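Menel graphite pencils, tin of 14

I bought these in May to replace a mixed lot of pencils that had worn down to stubs. The tin runs from 6B up to 4H and cost less than most sets of the same size at Cerkwood.

The soft grades are the reason to buy it. They lay down a dark grey without much pressure and smudge evenly. The hard grades are less useful – the 4H scratches cheap paper, and I'd have swapped it for a second 2B. Leads are well centred and I've had one break so far, in a metal sharpener that was due for replacement anyway.

The finish is slippery if your hands are warm. The tin lid is also stiff, and the colour coding on the ends is hard to tell apart in the evening.
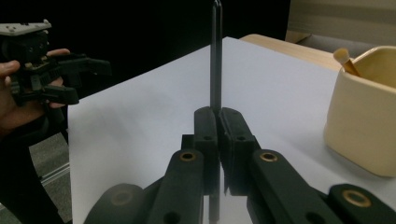

Photo: Biljana Milošević

A slender, dark shape like this suits me for long lines, though anyone with sore fingers may want a thicker barrel. Good value for sketching. I'd buy the tin again, but not for technical drawing.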